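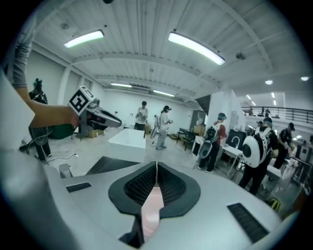
Short Courses > Facilities and Fitout > Week 2 > Handout

Lighting and laying out a big shed

Most of you will be handed a warehouse at some point and told to make it a place where people can work. You will be handed it empty, on a bright morning, by someone who has already chosen the paint. Go back at 6 pm before you agree to anything.

1. Ceilings

Corrugated sheet on exposed beams is what you usually get. Painted white, it bounces a fair amount of light back down and shows every cobweb from here to Dubbo. Leave it white. The client at Brovon wanted charcoal, got charcoal, and then paid for a second lot of fittings.

Linear fittings do the bulk of the work. Run them parallel to the long benches and keep the rows consistent. Recessed spots are for the places where somebody has to look closely at something. They are also for architects, who put them in regardless.

Work out your levels at bench height. For this unit, design to 400 lux on the work surface and show the calculation. "Seemed bright enough" was handed in last year, twice.

2. Walls and doors

If a wall is mostly rolling doors, you don't have that wall. Nothing gets stored against it and no bench gets backed onto it. On your plan, hatch the full width of each door and leave it hatched, however tempting the corner looks by Week 5.

3. The middle of the floor

One plain table in the middle, reachable from all sides, beats four pushed against the edges. People stand around it, they can see each other, and whoever is on a headset can turn away without walking into a shelf. Allow for people standing. Students draw a chair at every table out of politeness and then can't get a trolley past.

4. Cables and boxes

Any cable that crosses a walkway goes up, under or away. Tape is a confession. Tubs and cartons live on the floor for as long as you let them, so draw a place for them now - a low shelf near the entry will do - and label it.

The Tillerano job, which we'll go through in class, has a floor area of 573 square metres and, in its first draft, no storage at all. Bring a scale ruler and some patience.

For next week

Draw the Tillerano floor at 1:100 with door zones, lighting rows and one central work table. Read the Notia case notes and mark up the cable routes. Pencil is fine. Biro is brave.

Related handouts
Reading a reflected ceiling plan
Adomaitis depot: before the fitout
Noise in hard-surfaced rooms
Shelving, and where it ends up

Contact the course office, Room 1182 | Copyright Short Courses | Back to top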